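Wednesday, September 20, 2023
Bench notes, two-arm cell

Left arm dropped again. Same joint, same kind of drop: elbow lets go for an instant in the middle of a reach, link sags, then the position loop catches it and carries on as if nothing happened. No fault raised. The log has the servo reporting healthy the whole way through, which tells me the log is not worth much.

The story going round since Monday is that it's heat. I don't buy it. Yvette wrote "thermal, add fan" on the board after one look, and it has been treated as settled ever since. If the motor were cutting out on temperature I'd expect it to get worse through a session. It did it on the third cycle this morning, from cold, lights barely on. Then it ran 42 cycles clean, with the housing warm to the hand by the end. Then it dropped twice in a row.

My money is on the wiring, or on the supply sagging when both arms accelerate together. I can't prove either yet. What I have so far is that both drops after the clean stretch came while the right arm was swinging back over the table. With the right arm parked and unpowered, no drops at all, though I only gave it 90 cycles and that isn't enough to hang anything on.

Stopped with the left gripper low over the board and the right one up toward the back. Didn't move anything before writing this. There's a dark patch on the wood under the left gripper that I want looked at before we power up. Might be nothing.
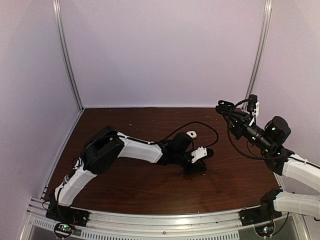
Liette thinks I'm too quick to throw out the heat idea. Her point is that a connector can be fine warm and bad cold, so a drop on cycle three doesn't clear temperature, it only clears overheating. She also wants to know why a shared supply would pick on the left elbow every time and leave the right arm alone.

Fair on the first part. On the second, I don't have a good answer. The left elbow had the most reach on it in this routine, so it may just be the first to show a dip. Or it's the cable after all -- the wrist one makes a big loop and gets pulled around on every cycle, and I have never liked it. But a wrist cable shouldn't take out the elbow unless the chain is wired in an order I've forgotten. Need to check the drawing, if the drawing is right.

Also, the Rekine supply is rated well above what we draw on paper. On paper. No one has put a scope on it.

To do, in this order:
Scope on the supply rail, both arms running, trigger on a dip.
Reseat the left elbow connector AFTER the scope run. If we do it first we learn nothing.
Swap the two routines, left for right, and see whether the fault moves.
No fan until then, please. If someone adds a fan and the fault goes quiet for a day it will be called fixed.

Hands stay out of the cell while the arms are live, including for "just a second". An arm that can sag without a fault can sag onto a wrist. Si-eun has the key and knows not to hand it over for a quick test.

The 1000-cycle run for Prembridge is off until the scope work is done. Told Diane. She asked for a date and I didn't give one.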